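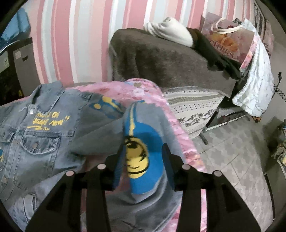

Delwyn Wihongi told us, quite early in our talks, that she never folds a jacket she is fond of, and that the ones with writing on them get laid out on the bed until she has made up her mind where they should live. We heard much the same, in other words, from most of the Sarnby households.

Figure 4. Decorated clothing on a floral cover: a light blue denim jacket with yellow lettering, and a gray knitted garment with a blue and yellow print.

What we had called "putting away" in our first notes was really a slow kind of sorting, and a rather sociable one - people stopped to talk about a patch, or a pocket, or where they had last worn the thing. Denim took the longest. It is stiff, it holds its creases, and the sleeves seldom lie where you put them.

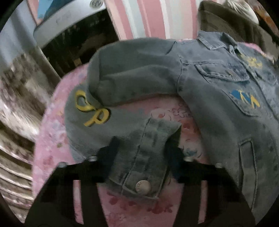
Tracey Sugden liked to roll the sleeves in first and bring the body over them, while Brodie Trevaskis turned the whole jacket face down so that the stitching would not rub. Both ways work well enough, and both leave the collar on top, where it can be found again in a full drawer. We come back to collars in Section 7, along with the knitwear, which had troubles of its own.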